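Theda Reuter
Feb 18, 2019

OK, thread time. We finally got through the budget for our second robot cell and I've learned so much about planning for this stuff that I have to get it out of my head and onto the internet. Small shop, small budget, big spreadsheet. 1/

Background for new followers: I run the pick and sort bench at Medarum. We work with wood parts. Offcuts, blocks, toy pieces, samples, all mixed together. Every one a bit different in color and grain and size, and that's what makes it such a fun gripping problem. 2/

First thing I'd tell anyone: the arm is the easy line in the budget. You get a quote, you type it in, done. Everything that bolts onto the arm or sits under it or plugs into it is where the money wanders off to. 3/

Our first spreadsheet had 11 lines. The one we got approved has 47. Same cell! We just stopped pretending that cables, brackets and spare fingertips come out of thin air. 4/

Fingertips deserve their own post. Ours are narrow and pointed, great for getting in between blocks that are leaning on each other. They also wear. I'd put them under running costs from day one, along with the screws that hold them on (ask me how many of those I've dropped behind the bench). 5/

Also, please price the work surface. I left it off completely the first time around. You want something with a color your parts stand out against, you want to be able to swap it, and you want to accept that it WILL get scratched. Wood on teal is my favorite combo so far. 6/

Glare is the other one. A shiny patch on the table or a block face lit up nearly white, and your vision person is unhappy for the whole afternoon. We had zero dollars down for lighting. There's now a line for a diffuser and a line for a second lamp, and I wish I'd asked for a third. 7/ 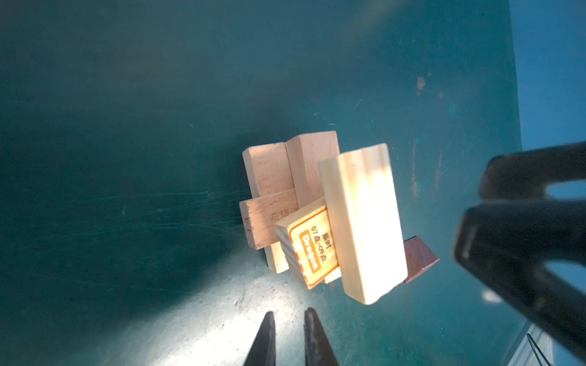
Vol. 6

My favorite kind of pile! Upright ones at the back, one lying across, the big cream block right up front, and a labeled block tipped against it with "Dragon" on an orange banner, reading sideways. If you're shopping for a gripper, take a pile like this to the demo. Don't let them show you one neat cube in the middle of a clean table. 8/

We did exactly that with Tesness. Carried a shoebox of our own blocks into their demo room and tipped it out. They were great sports about it, and we learned more in one hour than from all the brochures put together. The thin dark pieces were the hard ones, by the way. Put your worst part in the box. 9/

Two grippers or one? We went back and forth on this for weeks. Two means one side can hold a neighbor steady while the other side picks. It also means two sets of spares, two sets of cables, and a lot more thinking about who goes where. For tangled piles I think it's worth it. For parts coming down a belt one at a time, save your money. 10/

Wrist camera: yes. Small, cheap next to everything else, and it sees right down between the fingers. Budget for the mount and the strain relief too, plus one spare cable per camera. I'm begging you on the spare cable. 11/

Time is a budget line! We planned on 1000 practice picks before anyone was allowed to say the word "production". Somebody has to reset the pile between picks, and that somebody gets paid. Our old plan had those hours as "misc". 12/

Software was the line I understood least going in. We're using Wereo for the planning side. What helped was asking every vendor the same boring thing: what do I pay in year two? Some had an answer ready. Some had to go and find out - and that told me plenty. 13/

Lead times: whatever they say, write it down next to the price. Our sister shop in Bragança had the arm sitting in a crate for over 6 weeks waiting on an adapter plate. One plate! Now every row in our sheet has a delivery column and I sort by it more often than I sort by cost. 14/

Things I'd still cut if money got tight: the fancy rolling base, the second monitor, the custom color on the guards (sorry, team). Things I wouldn't touch: training days, spare fingertips, lighting. 15/

Things I still don't know how to budget for: floor space. We share ours with the packing bench and I have no clue how to put a fair number on it. If your shop does this well I would love to see how, even just the column headings. 16/

New cell goes in this September if the deliveries line up. I'll post the blank version of the sheet once I've taken our prices out of it. Replies are open, and I'm happy to talk fingertips all day long. 17/17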